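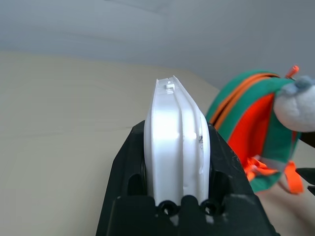 The old toll house at Garnness

Many members asked after the last walk why the small house at the bottom of Rennie Street has a window on three sides. It was built as a toll house, and the keeper had to see the carts coming from the harbour, from the bridge and from the Flenon road.

The first house on this place was of timber and was lost in a flood. The present one, in grey stone, was paid for by the bridge trustees at a cost of 163 pounds. Their account book also gives the traffic for one year: 2,245 carts and 1,411 head of cattle. People on foot paid nothing, so we do not know their number.

After the tolls were ended the house became a saddler's shop, and later the office of the Folent ferry. The board with the charges was still on the north wall in my neighbour's childhood — it is now kept in the parish hall, behind the piano.

The stone over the door carries a date, but the last figure is too worn to read. If you have an old photograph of the doorway, I would be very glad to borrow it before the end of June.

Veerle Dewulf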